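Isolated Low-Power Supply Module - Progress Report, Second Period
Prepared for: Clurkcombe program office
Prepared by: Iddrisu Antwi, Bimosthorpe electronics group

1. Status

Layout revision 2 of the flyback module is complete and boards have been assembled. Work in this period covered transformer winding, the output filter, and the first round of conducted noise measurements. The thermal work planned for this period has moved to the next one.

2. Transformer

The first winding arrangement had too much leakage inductance, and the drain voltage overshoot at turn-off was above the limit we set in the design note. The primary is now split into two halves with the secondary between them. Leakage dropped enough that the clamp resistor could go up one value, and the clamp runs cooler at full load. Drita Softić has updated the winding sheet and sent it to Ansah for a quote.

3. Output filter and regulation

The module is specified for 15 V output. Regulation from no load to full load is inside the specification at both ends of the input range. Ripple at full load was high on the first boards. The cause was the ground return of the output capacitor, which shared a trace with the feedback divider. The return was rerouted in revision 2. A small bead was also added after the first capacitor.

4. Input stage

The bulk capacitor is rated at 400 V. The inrush resistor is unchanged. Surge tests have not started - the generator is booked by the Pornovero project until October.

5. Bench area
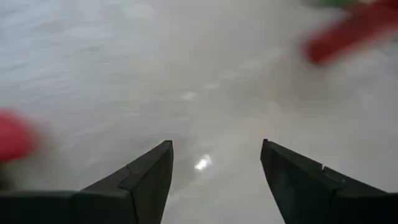

Figure 1. Tabletop with open gripper fingers.

6. Open items

- Conducted noise: one peak near the switching frequency still has too little margin. A larger common-mode choke is on order under request 1519.
- Thermal run at full load, closed housing.
- Second source for the optocoupler.

No change to the budget is requested. The next report will include the thermal results and the revised parts list.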